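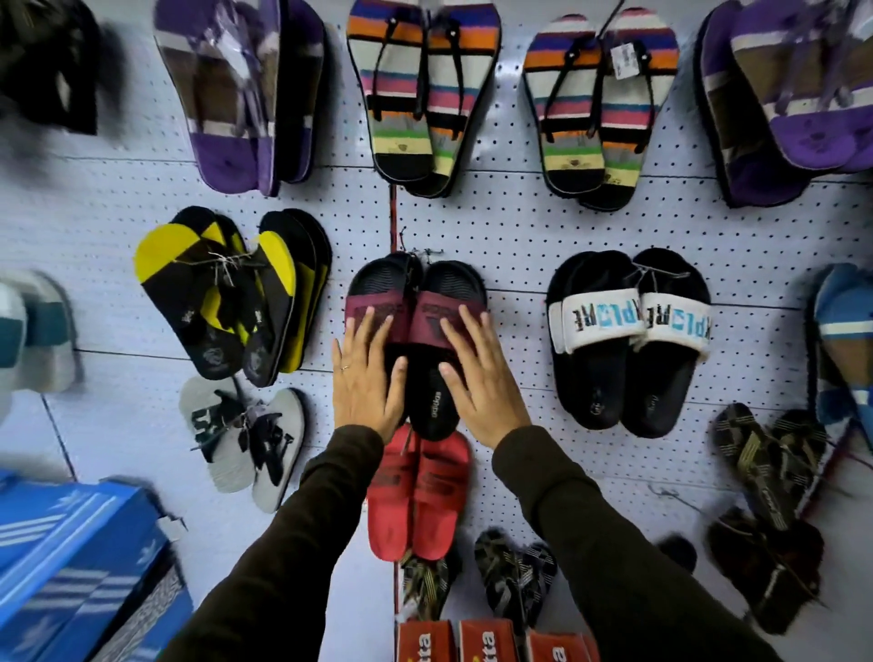 I finally went along to one of the Monday-night welcome evenings – well, they call them Monday nights but they happen whenever the hall is free – and I've been meaning to write it up ever since.

Quick background if you've not been following. Our council agreed to take in families who've been stuck in camps, and the first 133 people are due in March. You'd think from the letters page that it was thousands. The local paper ran two full pages on it and hardly spoke to anyone who's done this before.

Adoración Montoya has. She spent two years helping new arrivals find their feet in another town and she talked for an hour without notes, mostly about boring things, which I loved! Bus passes. How long it takes to get a GP. Why you should never put a family on the far side of town from the only school with places (guess what our council is planning). She reckons the paperwork wears people down more than the weather does, and having seen the forms I believe her.

Then came questions, and it got a bit lively. A man at the back wanted to know why the old Naylor building was being done up now when it's stood empty for years. Fair point, to be honest, and the councillor didn't have much of an answer – something about a different pot of money. I'd like to see that in writing.

I've put my name down for the English conversation group. I have no training at all and I talk far too fast, so wish them luck. Next meeting is in March, same hall, and somebody please bring better biscuits.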